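Subject: Re: [drornik-list] Viewing order for the Drornik films and the Bayram series
From: Callum Clegg
Date: Oct 8, 2022

Kartini Gunawan wrote:
> The wiki puts Clorkine second, between the first
> Drornik film and the Bayram series. Release order has
> it fourth. Which one should I follow with someone who
> has seen none of them? Also, does the Pillell short
> matter at all, or can it be skipped?

The wiki is right on story dates and wrong as viewing advice. Clorkine is set 14 years before Bayram, but its last reel assumes you know who holds the harbor in Bayram episode six. Watch it second and the final conversation between the two sisters makes no sense.

My order, with the points that decide it:

1. Drornik, theatrical cut. The longer cut adds 18 minutes, all of it in the courthouse, and contradicts Bayram on the date of the fire.

2. Bayram, all episodes, in broadcast order. The streaming menu swaps five and six. Check the titles before you start.
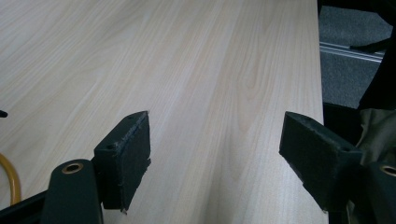 3. Pillell. It runs 57 minutes and is usually listed as a short, so people skip it. It is the only place where the pilot's change of name is explained. Temitope Tijani's episode notes cover the same ground in a paragraph if you can't find a copy.

4. Clorkine. By now the harbor plot is settled and the flashback dates can be read as intended.

On the fire: Yakubu Bashir argued here in July that the newspaper in the theatrical cut fixes it in the spring. I went back to that shot. The headline is legible but the dateline is not, and the coats in the next shot suggest winter – which fits Bayram and leaves the longer cut as the odd one out.

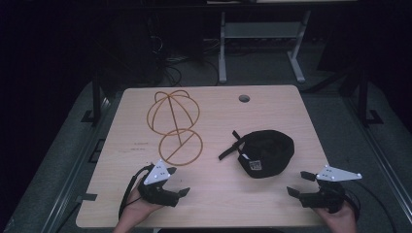 The other loose end is the age of the older sister. She gives it as 50 in Clorkine, and the hospital form in Bayram agrees only if the form was filled in before her birthday. I would treat that as a script slip. Chukwuemeka Wike's timeline marks it as unresolved, and I have asked him to leave the entry that way until someone can check the subtitles on the second disc.

Callum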